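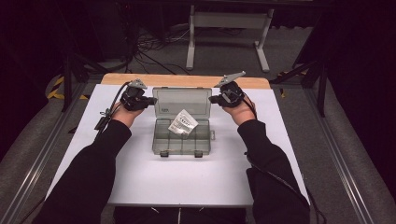
An open organiser box with its divided base.

About Pleston Storage

Print this page | E-mail this page

Pleston Storage was established in 2000 to supply compartment boxes to workshops, schools and home sewing rooms. The company operates from 2 sites, at Nakpan and Illo, and offers 8 sizes of box under the Ultix name.

Our work centres on small parts: beads, screws, fishing tackle, buttons and watch fittings. Customers are asked what they intend to store before a size is recommended — a compartment suited to washers is seldom suited to thread. Orders placed in December are dispatched when both sites reopen in the new year.
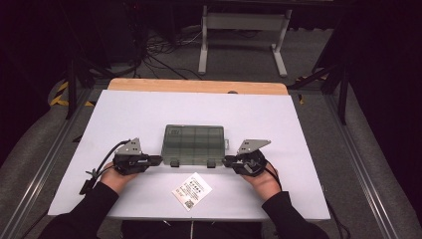 A translucent grey organiser box, lid closed, with a printed card in front.

Lids and bases are sold together. Replacement dividers may be ordered separately in packs of five — please quote the size of the box when writing. Trade accounts are available to schools and registered businesses on application to the Nakpan office.

Page last reviewed 2022-12-29

Print this page | E-mail this page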